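Stenmont Craft Room, storage and furnishings meeting
Minutes, 2019-11-22

Parveen Warraich in the chair. Last minutes accepted after the Watlow invoice was corrected to 106 dollars.

1. Drawer units
Qureshi again proposed buying 17 more of the white plastic drawer units for small wooden parts. The chair asked what was wrong with shelves. Qureshi said drawers keep the pieces together and the raised rim stops blocks from rolling off the top. It was pointed out that cubes do not roll. Qureshi said other shapes do.
Olus doubted the units would last with open slots down the side, where dust gets in and sawdust will too. No one had a figure for how long the current ones have held up. Purchase not approved. Qureshi to bring a price in writing.

2. Unfinished cubes
The supplier claims 3000 plain cubes would be cheaper over the year. The chair noted we heard the same about the dowels, and the dowels are still in the hall closet. Agreed to order 30 and see if anyone uses them. Whether to sand or seal them was left open.

3. Printed tapestry
Olus wants it kept on the floor and up over the rack. Two members said it makes small parts hard to find. Olus disagreed. Stays for now, to be looked at again before the end of November.

4. Other business
Request for a second rack: declined, no case made.

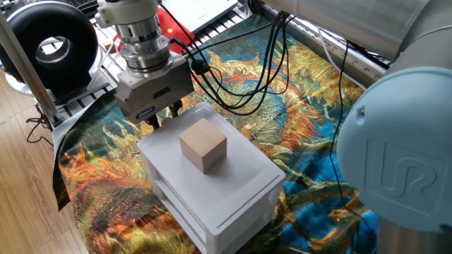
Next meeting to be set once Qureshi has the price.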